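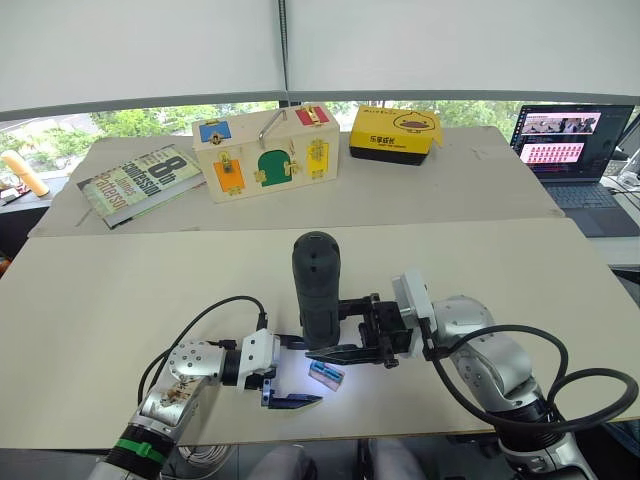
Back board, left to right: book, lock box, yellow carton.

Sillent
A list of small household and play items, with names, measurements and shelf places

Version 5, updated 9th April
Maintained by Svenja Rieger and Torben Diekmann, Kadatport

What this is

Sillent is a plain list of the small items kept in the Kadatport store, together with the naming rules and the table layout notes that go with them. There are 138 items in the current version. Each has a short name, a category, measurements, a colour entry, a condition note and a shelf place.

The list started as a spreadsheet so that people setting a table could find the same book or the same box twice. It is now a set of text files with one row per item. The photographs are kept separately and are not needed to use the list.

What is in the folder

items.csv – one row per item
names.csv – every name that has been used for an item, old and new
layouts.txt – the table layouts, written out in words
shelves.txt – which shelf and which tub
changes.txt – what moved, broke, was replaced or was renamed
README – this file

All files are UTF-8. Several of the cartons and toys carry Chinese printing, and opening items.csv in an older spreadsheet program will scramble it. If you see question marks in the text_on_item column, close the file without saving and import it again with the encoding set by hand.

Columns in items.csv

item_id: a number with no meaning. Numbers are not reused when an item is thrown out.

name: two or three everyday words, lower case. See the naming rules further down.

category: book, box, toy, kitchen, bathroom, stationery, electrical, other.

length, width, height: in millimetres, measured with the item resting the way it normally rests. A book is measured lying flat and closed. Anything with a handle is measured with the handle included, and the height without it goes in notes.

mass: in grams, from the kitchen scale. Blank if the item has not been weighed.

colour: the main colour first, then any others that cover a fair part of the item. Light creams, beiges and bare wood cause most of the disagreements. Use cream if you would call it cream across the room.

text_on_item: large printed words only, copied as they appear. Small print can be left out. If you can't read it, write unread.

moving_parts: lids, doors, latches, wheels, drawers. Give the number where there is more than one.

condition: good, worn, damaged, incomplete.

notes: anything else.

Sample rows, written out

Hardcover book. Category book. Green cover with large dark lettering, "8th" and "Confession", and the author's name, James Patterson. No moving parts entered, as pages don't count. It is listed under the name green hardcover, and the older name thriller has been kept in names.csv so that the early layouts still make sense.

Lock box. Category toy. Wooden, in the form of a small cream house, with a silver metal handle on the top. Five coloured doors on the front: blue, red, orange, green and yellow. The green one is arched. Moving parts are entered as 5 doors, with the latches and hinges described in notes as brass coloured. We had a long back and forth over whether this belonged under box. Gerd Eichhorn pointed out that anybody looking for it would look with the toys, and it stayed there.

Yellow carton. Category box. Cardboard, yellow with a black base, cartoon duck face on it. Text on item is 乐享成长, with the smaller line left out. The entry covers the carton only. Contents of any carton are listed as items of their own if they are in the store at all.

Dark cylinder. Category electrical. Dark grey, with a domed top, a small opening near the top and a few small holes down the front. The name is deliberately general. It has been entered at different times as speaker, torch and flashlight, and all three are in names.csv pointing at the same number. Please don't rename it again without having a look at changes.txt first.

Naming rules

Name an item by what you see on the shelf. Brand names go in text_on_item and stay out of the name, even when everybody uses them in conversation. If two items would end up with the same name, add a colour. If they would still be the same, add a size word (small, large, tall, flat).

Spelling follows Australian use: grey, colour, centre. Uwe Baumgart ran through the whole list in September and changed the last of the grays, so a search for gray should now turn up nothing outside names.csv.

Small blocks, erasers and little boxes are the hardest group. There are 31 of them in tub 2 and a good many are of similar size. Check the dimensions before you trust the name, and check the underside for a number. Stickers fall off, so the number is also written in pencil wherever the surface will take it.

Table layouts

The layouts describe where items stand at the start. They are written for a table with two boards, a large one at the front and a second, slightly raised one behind it. The front board is the working area and the rear board is for items that stay put.

Left and right are always given from the front edge. Back means further from the front edge. An item that is "at an angle" is turned enough that you notice it, and no figure in degrees is given. People asked for degrees early on, and the trials with a protractor took longer than setting the whole table. 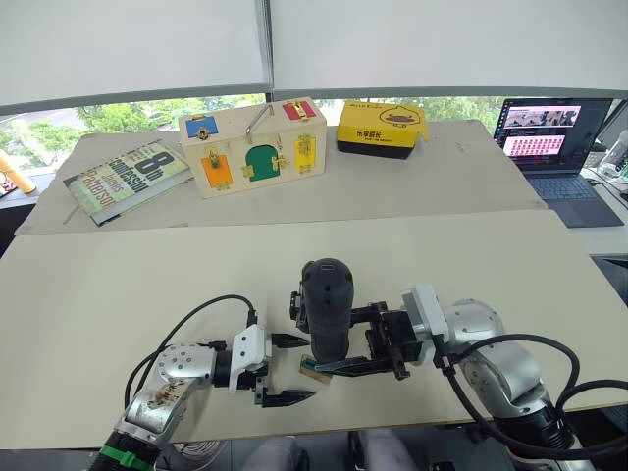 A typical entry in layouts.txt reads like this:

Rear board: green hardcover at left, flat, at an angle, cover up. Lock box to the right of the book, doors to the front. Yellow carton further right. Front board: small items near the middle, everything else clear of the front edge.

That is as exact as it gets. If the book sits a hand's width further over than it did last time, it still counts as the same layout. If the book and the lock box have swapped places, it is a new one and should be entered under a new letter.

The rear board has pencil marks on it. Some are old positions and some are just marks. Don't line anything up with them unless the layout says so, and don't rub them out either, as Dirk Sperling still uses a few for the kitchen layouts.

Measuring and checking

Everything was measured once by one person and checked by another. Where the two figures differed by more than 2 mm the item was measured again with both people present. Soft items were not checked in this way and their figures should be taken as a guide.

Mass is the weakest column. Electrical items were weighed with whatever batteries were in them at the time, and whether there were any was not written down in the earlier versions. From version 3 on it is in notes.

Condition was entered on the day of measuring and gets out of date quickly. Corners of cartons go first, then stickers, then hinges. If you find something worn that is listed as good, change it and add a line to changes.txt with your initials.

Known problems

The colour column mixes two habits. The Skiniddale items, which came over in one lot, were entered with a single colour each, and the rest have up to four. These have not been brought into line.

Two shelf places in shelves.txt point to a tub that has been split. Look in both halves.

Some of the bathroom items have no text_on_item entry at all. Blank means it was never looked at. It doesn't mean there is no text.

The book category covers hardcovers and paperbacks together. A separate column was tried in version 4 and taken out again after half of it was left empty.

Putting things back

Books go on the Vídalín shelf, spine out. The lock box goes on the open shelf with all its doors latched. Cartons go back standing up and nothing is stacked on them. Small blocks go in tub 2 by number.

If something is missing at the end of the day, write it in changes.txt as missing and leave its row in items.csv alone. Most things come back within the week.

Corrections

Send corrections to Torben with the item number and the column. Suggestions for new layouts go to Svenja, in words, in the same style as the ones already in the file. Sketches are welcome as well, but they have to be written out before they can be added.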